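Wiping Down the Clipboards
From the Drondeo Sketch Walks gallery

Anybody who has come out on one of our sketch walks in Raltville knows the clipboards. They get handed out at the start, they get sat on, leaned on, used as a tray for somebody's sandwich, and held over heads when the rain comes in off the hill. By the end of a season they look like it, too! We own 33 of them now, which sounds like a lot until you have a full Monday group and two school classes in the same week. March is when they all come out of the bins and get a good going-over before the walks start up again, and I thought a page of clipboard cleaning might be a nice change from all the pictures of wet meadows (lovely as the wet meadows are).

The one I'm showing is one of the big brown boards with the black border, my favorites of the whole lot. You can lay a large sheet of paper on one and still have room to rest your hand, and the rounded corners are kinder to a tote bag than the sharp ones we used to have.
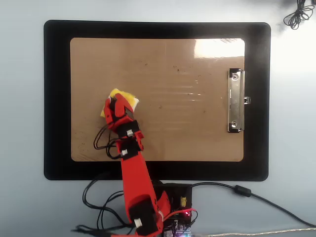 A yellow sponge-like object over the brown board.

I'm fond of a plain kitchen sponge for this. We've tried all kinds of things over the years, including some very fancy wipes that smelled of oranges for 6 weeks and made the paper curl, and we always come back to the sponge. Wring it out hard before it goes anywhere near the board. Hardboard doesn't care for a soaking, and if water gets into an edge it will puff up like a biscuit and never lie flat again. I lost a good one that way, left overnight on a damp porch, and I still feel bad about it.

Most of the marks on a well-used clipboard are little dark specks. Some are pencil, some are charcoal dust, and a good many of them are plain Raltville mud. The soft side of the sponge does for nearly all of it. Short strokes, starting at the edge away from the clip, and a rinse whenever the sponge begins to look grubby.

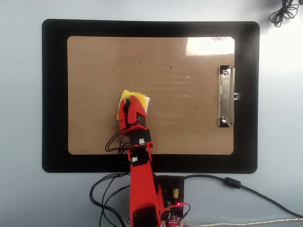 The clip wants a little attention of its own, poor thing. Crumbs of eraser love to hide under the spring plate, and so does grit, and grit is what leaves those little dents along the top of everybody's drawings. I go over the metal with the corner of the sponge and then run a dry cloth along it right away so the rivets don't start to rust. If the spring feels stiff, a tiny drop of oil on a cotton swab will loosen it up, but please do wipe off the extra! We had a whole set of Dillon Meadow watercolors come home with a greasy stripe across the sky, and the artists were very gracious about it, more gracious than I would have been.

A word about scuffs while I'm on the subject. A scuff is different from a speck. A speck sits on the surface and usually comes off if you're patient with it, and a scuff is part of the board from now on. I used to scrub away at them with the rough side until my wrist ached, and all I got for my trouble was a dull patch in the finish. These days I leave them be. They don't show once there's paper on top, and I like a board that has been places. 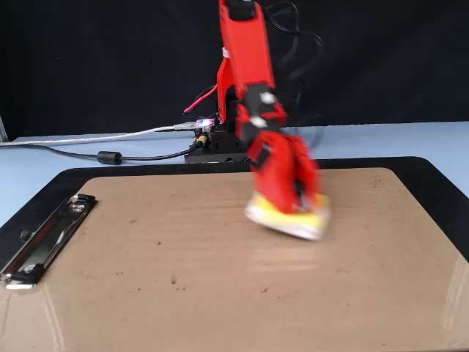
Then there's the black border, which collects fingerprints and sunscreen and something sticky that I have never managed to identify. A drop of dish soap helps there. Go around the outside once with the soapy side, once more with clean water, and keep your strokes running along the border so the suds don't wander off across the brown part.

Drying is the slow bit. I used to stack them while they were still the least bit damp, being impatient to get on to lunch, and they would stick together and have to be peeled apart. Now each one gets its own spot flat on the table for 20 minutes, and then I turn it over and give the back the same. It's a good time to sharpen pencils, or to sit down with a cup of tea and sort the mixed-up bin of erasers.

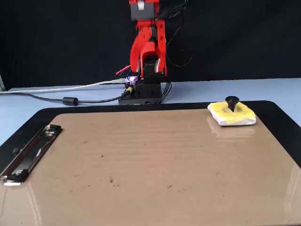

A nice bright lamp is handy for the last check. With a glossy board you can tip your head a little and catch the light running over the surface, and any smear you missed will show up plain as day. Small spots that won't shift can wait for the next cleaning. They've waited this long!

Once they're dry, the boards go back in the bins on their long edges, clips facing alternate ways so they don't bulge on one side. The Khương Trail walk is the first one on the calendar, starting from the lower parking lot. Bring a hat and something soft to sit on, and there'll be a clipboard for you.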